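Suturing course returns to the Imanar skills laboratory in April

The Department of Surgical Training is pleased to confirm that its practical course in wound closure will be offered again in April, in the Imanar skills laboratory on the second floor of the Collero building. The course is open to surgical trainees in their third year and above, and to theatre nurses who assist regularly at operations. Applications from other grades will be considered where places remain.

The programme has been revised in response to comments from last year's participants, many of whom asked for more time on the handling of thread and less on lectures. The opening talk has accordingly been shortened, and the whole of the afternoon is now given over to practice on tissue. The course is led by Siiri Vītola, Senior Lecturer in Surgical Skills, with Bjarke Vestergaard as second tutor.

Dr Vītola writes in the course handbook: "Most of the faults we correct are small ones. The thread is allowed to go slack between one stitch and the next, or the bite is taken too near the edge. Participants should expect to repeat the same few movements many times, and to be stopped often." 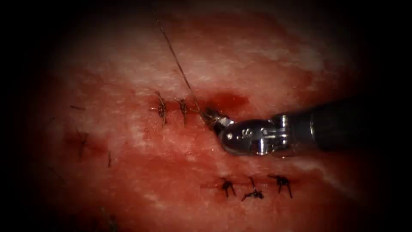 Thread held taut at the jaw tip, beside a sutured line.
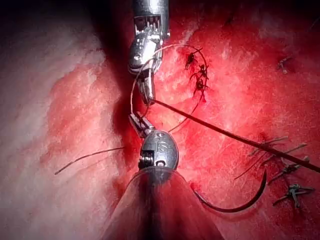
Reading time: 2 minutes

The morning session deals with the running stitch. Participants will learn to keep an even tension along the line and to hold the thread clear of the tissue while the next bite is prepared. Attention will be paid to the grip of the jaws, which should be firm enough to keep the thread from slipping but should not crush or fray it. A short section on the choice of suture material follows, covering thickness, colour and ease of knotting. Darker threads are easily followed against pale tissue and less so in a deep groove, and participants will have the opportunity to compare several kinds.

The afternoon session is concerned with knots and with working in pairs of instruments. In the second picture the jaws of the two instruments come almost together above the groove, with a pale loop of suture lying out over the red tissue to the right. The management of loops is a subject to which the tutors intend to give particular time. A loop that is too large will catch, and one that is too small leaves little room for the second instrument to pass through. Participants will tie a row of separate stitches, which will be examined by a tutor before the next exercise is begun.

Assessment is by observation during the afternoon. There is no written paper. Those who complete the course will receive a certificate, and the hours may be entered in the training record in the usual way.

The fee is 695 euros for members of the training scheme and 800 euros for all others. It includes instruments, suture material, the printed handbook and lunch. Travel and accommodation are not included. Trainees who wish to apply for support from the study fund should do so before booking, as grants cannot be made after a fee has been paid.

Bookings are made through the Rumby system, under course number 2589. Applicants are asked to state their grade, their present post and any earlier course in suturing which they have attended. Dietary requirements should be entered on the same form. Places will be confirmed in writing.

Participants should report to the Collero reception by 8.30 in the morning. Laboratory clothing and gloves will be provided, and outdoor coats and bags must be left in the lockers on the ground floor. Enquiries about the content of the course should be addressed to Mr Vestergaard at the department office.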